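克拉提亚（Claltia）项目阶段进展报告
报送：拉瑞尔（Larel）基金会项目管理处
主题：手持夹爪示教作业规范的编制与试行

一、总体进展
本阶段按资助协议开展作业规范第3稿的编制与试行。规范适用于居家桌面环境下的手持夹爪抓取作业，截至11月，已在4处试点场所试行，提交作业记录104条，其中23条因不符合规范要求退回重做。

二、规范主要条款
（一）作业台面保留日常陈设，不得为抓取作业专门清空。
（二）对瓶类容器，夹持位置应靠近底部，瓶身保持直立，瓶盖不得受力。
（三）两侧指垫均应与容器接触后方可提起；盛有液体的容器不得倾斜搬运。
（四）台面上带有可辨认个人信息的物品，应在作业前移出视野。

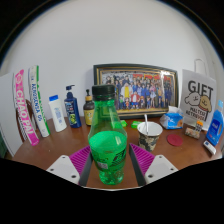
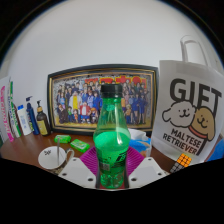 图1、图2 夹爪于近底部夹持绿色塑料瓶，瓶内有液体，台面保留日常物品

三、存在问题
退回记录主要涉及第（二）款。部分操作人员习惯夹持瓶身中段，软质瓶体受压变形，影响后续数据使用。第（三）款中“接触”的判定标准，各试点理解尚不一致，邦赛德（Bonside）试点建议增加指垫接触的参考图示，编制组已采纳。另有操作人员反映，第（四）款未说明快递面单及药品标签的处理方式，拟在下一稿中补充。

四、经费与人员
经费支出与预算基本相符，结余部分拟用于更换磨损指垫，明细见附表。规范审校由Rommel Macaraeg负责，巴希尔（Bashir）试点的操作培训已完成。

五、下阶段安排
1. 修订第（三）、（四）款，形成第4稿并征求各试点意见。
2. 对退回记录较多的试点组织复训，复训后重新抽查。
3. 每周四汇总各试点问题清单，由编制组统一答复。
4. 就透明容器的作业要求单列一节，草案随下期报告一并报送，请管理处审核。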